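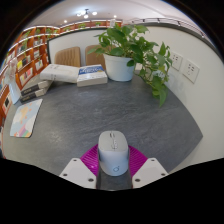

책상 위에 책을 눕혀 두는 사람의 변명

나는 책을 눕혀 둔다. 세워 두지 않는다. 집에 오는 사람마다 한마디씩 하는데, 책등 상한다, 밑에 깔린 책은 어떻게 꺼내느냐, 책장은 장식이냐, 대충 이 세 가지 중 하나다. 그래서 오늘은 좀 길게 대답을 해보려고 한다. 매번 말로 하기도 지쳤고 해서!

우선 책장 이야기부터. 책장이 있긴 있다. 거기 꽂힌 책은 다 읽은 책이거나, 솔직히 말하면 앞으로도 안 읽을 책이다. 책장에 한번 들어간 책이 다시 나오는 일을 나는 거의 본 적이 없다. 작년 가을에 세어 보니 한 해 동안 책장에서 뽑아 든 책이 27권이었는데, 그중 절반은 먼지 닦느라 뽑은 거였다. 반면에 책상에 누워 있는 책은 눈에 밟힌다. 표지가 천장을 보고 있으니까 자꾸 제목을 읽게 되고, 읽다 보면 미안해서라도 펼친다. 이게 내 독서법의 전부라고 해도 된다. 미안함으로 읽는 거다.

정리 책을 쓰는 사람들은 책상 위를 비우라고 한다. 아무것도 없는 상판에 노트북 하나, 컵 하나. 나도 해봤다. 7월 한 달을 그렇게 살았는데 (더워서 뭐라도 치우고 싶었다) 결과는 참담했다. 책상이 깨끗하니까 앉고 싶어지기는 하는데, 앉아서 할 게 없는 거다. 결국 휴대폰만 봤다. 깨끗한 책상에서 보는 휴대폰은 더 죄책감이 든다. 차라리 책 두세 권이 비스듬히 널려 있고 화분 덩굴이 상판 위로 늘어져 있는 쪽이 훨씬 사람 사는 책상 같다.

상판은 Rüegg에서 맞춘 회색 돌무늬다. 처음에는 흰색을 하려고 했다. 다들 흰색을 하니까. 그런데 매장에서 샘플을 54장이나 넘겨 보고 나니 흰색이 제일 피곤한 색이더라. 머리카락 하나, 지우개 가루 하나가 다 보인다. 얼룩덜룩한 회색은 너그럽다. 흰 책도 어두운 책도 올려놓으면 다 그럴듯해 보이고, 하얀 화분은 말할 것도 없다. 나는 가구 색을 고를 때 제일 중요한 기준이 너그러움이라고 생각하는데, 이 주장에 동의하는 사람을 아직 못 만났다.

화분 이야기도 해야겠다. 책상에 식물을 두면 집중이 잘된다느니 하는 말은 나는 안 믿는다. 그냥 쳐다볼 게 생기는 것뿐이다. 문장이 안 풀릴 때 화면 말고 다른 데를 봐야 하는데, 벽을 보면 우울하고 창밖을 보면 나가고 싶어진다. 잎을 보는 정도가 딱 좋다. 하트 모양 잎이 사방으로 삐죽삐죽 나와 있는 걸 보고 있으면 저건 참 계획 없이 자랐구나 싶고, 나도 좀 계획 없이 써도 되겠다 싶고. 줄기가 길어졌으니 잘라 주라는 말도 듣는데, 안 자른다. 늘어지는 맛에 키우는 식물을 왜 자르나.

자, 그리고 이 글에서 제일 반발이 클 것 같은 얘기. 마우스패드는 유치해야 한다.

어른의 책상이라고 하면 다들 가죽 느낌 나는 검은 패드나 책상을 통째로 덮는 넓은 매트를 깐다. Darent에서 나온 매트를 나도 한동안 썼다. 좋은 물건이다. 그런데 그걸 깔고 있으면 책상이 회의실 같아진다. 내 방에서까지 결재받는 기분이 들 필요가 있나? 그래서 지금은 하늘색 바탕에 해가 있고 구름이 있고 무지개가 지나가는 만화풍 패드를 깔아 두었다. Camilia라는 동네 문구점 구석에서 집어 왔는데, 계산대에 올려놓을 때 아이 선물이냐고 묻길래 그냥 네, 했다. 내가 쓸 거라고 말할 용기까지는 없었다. 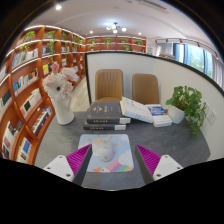 그 패드를 깔고 나서 달라진 게 뭐냐고 물으면, 크게 달라진 건 없다. 일이 빨라지지도 않았고 손목이 편해지지도 않았다. 다만 밤 11시에 수정 요청 메일을 열 때 손 밑에 무지개가 있다. 이게 은근히 크다. 화가 나다가도 해가 웃기게 생겨서 한 박자 늦어진다. 답장은 한 박자 늦게 쓰는 게 대체로 낫다. 옆에 묵직한 진회색 책이 두 권 쌓여 있어서 더 그렇다. 표지에 금박 같은 금색 글자가 들어간 근엄한 책들 바로 앞에 구름과 무지개가 깔려 있으면, 어느 쪽도 너무 심각해지지 못한다. 나는 이 조합이 마음에 든다.

마우스는 별말 할 게 없다. 둥글고, 하얗고, 손에 들어온다. 예전에는 버튼이 잔뜩 달린 Korkus 제품을 썼는데 버튼을 다 외우기 전에 팔았다. 버튼 기능을 외울 시간에 책을 한 장이라도 더... 라고 쓰고 싶지만 그 시간에 아마 잤을 것이다.

다시 책 눕히는 얘기로 돌아와서. 눕혀 두는 데에도 한계는 있다. 네 권 이상 쌓으면 맨 밑의 책은 책장에 있는 거나 마찬가지가 된다. 그래서 두 권까지만 쌓고, 나머지는 옆에 기대거나 비스듬히 걸쳐 둔다. 보기에는 덜 정돈돼 보여도 꺼낼 때 훨씬 편하다. 책등이 상한다는 지적에 대해서는, 맞는 말일 수도 있다. 두꺼운 책을 비스듬히 기대 놓으면 모양이 틀어진다고들 하니까. 그런데 나는 책을 물려줄 생각으로 사지 않는다. 1,040쪽짜리 책을 사서 끝까지 읽고 좀 휘어졌다면 그 책은 할 일을 한 거다. 빳빳하게 서서 41쪽에 책갈피가 꽂힌 채로 몇 년을 보내는 것보다야 낫지 않은가. (우리 집 책장에 실제로 그런 책이 있다. 제목은 밝히지 않겠다.)

물론 깨끗한 책상에서만 일이 되는 사람도 있을 테고, 그런 사람한테까지 어지르라고 권할 마음은 없다. 다만 우리 집에 와서 내 책을 세워 주려고 하지는 말았으면 좋겠다. 지난번에 누가 친절하게도 전부 책장에 꽂아 놓고 갔는데, 읽던 데를 다시 찾느라 저녁을 통째로 날렸다. 화분에 물 주는 건 환영한다.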